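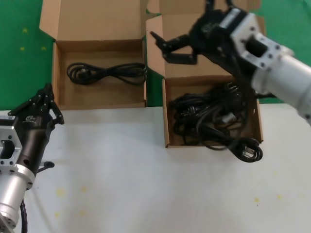 Black cable, coiled, in the left box.

March, morning

Continuing with the well at Gollunum. I have now the complete file from the winter and I wanted to write down the situation before I start to correct anything. The file has 2229 lines. I opened it first as plain text and scrolled through the whole of it, which is slow, but I have learned to do so after the last well.

What I see: the water level goes down slowly in the first part, then it rises after the rains, as it should. On top of this there is a small wave with a period of one day. The wave is very regular. In the first part it is hardly visible and in the second part it is clear enough that I can see it without any filter. The amplitude in the second part is 13 mm from the middle line, and this is too much for a well of this kind. The owner does not pump in winter. I telephoned her again to be sure, and she confirmed it, a little impatiently.

Possible causes that I have written on the board:

- air pressure, not properly removed
- temperature of the logger at the top of the well
- moisture in the vent tube of the sensor
- a real tide in the ground water (I do not believe it, we are too far from the coast)

The sensor is the old Plidex with the vented cable. The tube inside the cable is supposed to bring the outside air pressure to the back of the membrane, so that only the water is measured. When the tube is open and dry it works very nicely. When it is blocked, the air pressure comes into the result and one gets waves and slow hills that look exactly like hydrology.

Before lunch

I compared the file with the barometer from the Brennan station. The two clocks did not agree. The logger was set to summer time by somebody (probably by me, the handwriting on the lid is mine) and the barometer runs on universal time. After the shift the comparison looks better and also worse: better because the large hills in the water level match now with the low pressure days, worse because this means that the vent is really blocked for the second part of the winter. In the first part there is no relation that I can find.

So the change happened somewhere in the middle of the record. I looked in the site book for this period. There is one visit, by Irfan Tuhumury, with the remark "lid wet inside, wiped, drying bag replaced, pink". The bag was pink, so it was already used up when he opened it. I think this is our moment, or a little before. Water vapor went into the tube, and then a cold night made a drop somewhere in it.

The daily wave is a different thing. The air pressure has a twice daily movement as well, but much smaller than what I have. I made the average day from all days without rain, and the maximum comes in the afternoon, shortly after the warmest hour. This says temperature to me. The air that is closed in the tube between the drop and the membrane expands when the upper part becomes warm, and the sensor takes it for less water. The sign is right, I checked it with a drawing and then once more with a different drawing.

I am a little ashamed that I had planned to publish this wave in the short report as "evapotranspiration by the willows". It has even the nice form. In winter, with no leaves.

Afternoon

Bench test with the spare sensor, same type, in the tall cylinder. I cannot prove the field case with it but I can see if the idea is reasonable.

Filled the cylinder and let it stand until the reading was quiet. Closed the vent end with a small piece of the Jurham putty, then warmed the upper part of the cable with my hands, later with the hair dryer on its low setting. The reading goes down. When I take the warm air away it returns, but not completely, and it needs a longer time than I expected. With the vent open and the same treatment: no movement that I can separate from the noise.

Repeated it 6 times with the vent closed and 6 times with the vent open, changing the order so that I could not fool myself with a drift. The closed ones all go down. The open ones do nothing. I am satisfied with this.

A mistake to remember: in the first try I had the dryer too near to the cylinder and I was warming the water. I have crossed out this try in the sheet and did not include it.

What to do with the data

For the first part, before the visit, I will keep everything as it is. For the second part, I can subtract the barometer as if the sensor was not vented, but then I need a fixed value for the air closed in the tube, and I do not have one. I could fit it from the hand measurements with the dip tape. There are not many of these and one is surely wrong (the water would stand above the ground). I prefer to give daily means only, with a flag, and a wider uncertainty. The slow rise after the rains is still useful in this form. The daily wave must not be used by anyone for anything.

Irfan thinks that we can save more of it with a proper model of the tube. He may try. I have put the raw file and the corrected clock in the shared folder, please do not overwrite the raw one.

For the next visit to Gollunum:

Bring new drying bags, and keep them closed in the jar until we are at the well. Look at the color BEFORE opening the lid fully, and write it down. Blow dry nitrogen through the vent if the bottle is back from the refill. Set the logger to universal time and cross out my note on the lid. Take a dip reading at arrival and another one at leaving, by two different people if possible.

Still open: why the seal of the lid let the moisture in. It was changed in autumn. I have to ask where the old one is, it may be that the new one is a different thickness.

Contact the groundwater workshop | Copyright, all notebook pages remain with their authors | Back to top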